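3.2 What people did with the boards

I'd gone into this wanting to know why families forget to write down food they've run out of. We gave small message boards to households in Bovton and Cullport, and by July we had 1,272 shopping notes to read – far more than I'd bargained for. 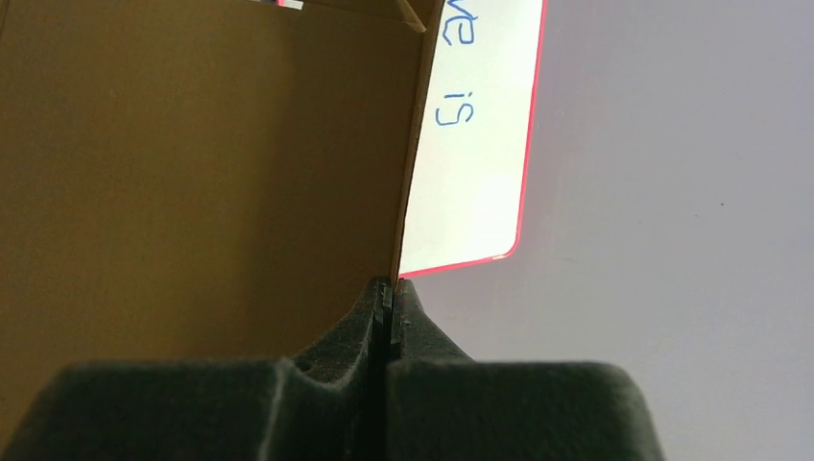 Photo: Hayes household study

Most notes were one or two words long ("milk", "bin bags"), and most were wiped off within 7 days. Bovton homes wrote more, but Cullport homes bought more of what they wrote. I still can't fully explain that gap, though I suspect shop distance matters.

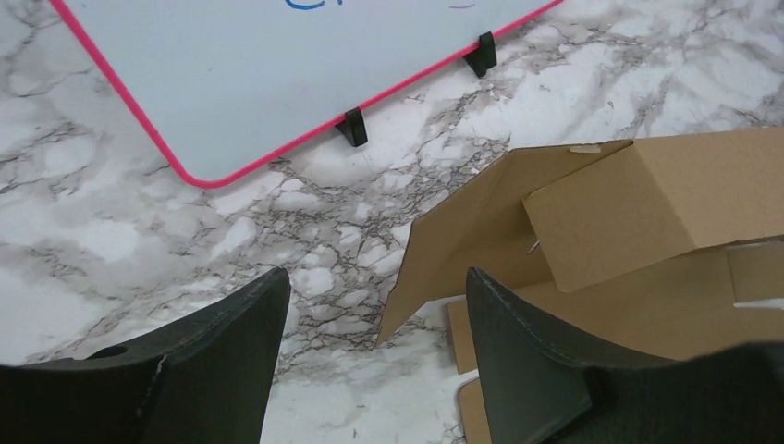
Figure 2. A pink-edged whiteboard lying down, with its stand feet.

Where the board lived made a big difference. Boards kept by the kettle filled up quickly, and boards in the hall hardly got used at all! One family moved theirs to the worktop halfway through and their notes doubled.

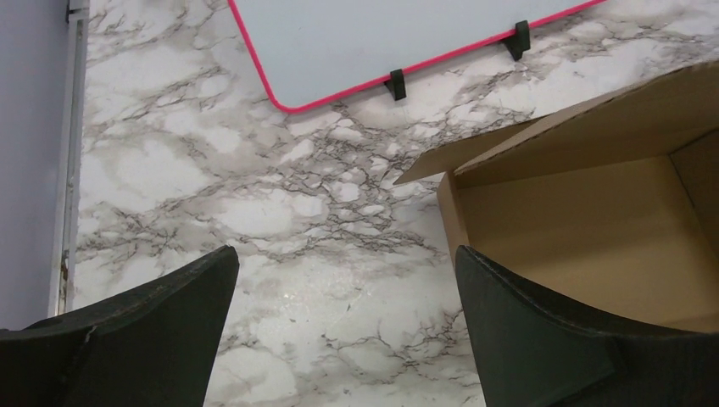

Aldo Galli disagreed when he read an early draft, arguing that habit counts for more than place and that some 1,000 of the notes came from people who already kept lists. He may be right – we didn't ask about earlier lists until the second round.

14 shares | 2 comments

Related
Leftovers and lunchboxes in Eden
Who does the big shop?

We use cookies to improve this site. Accept | Settings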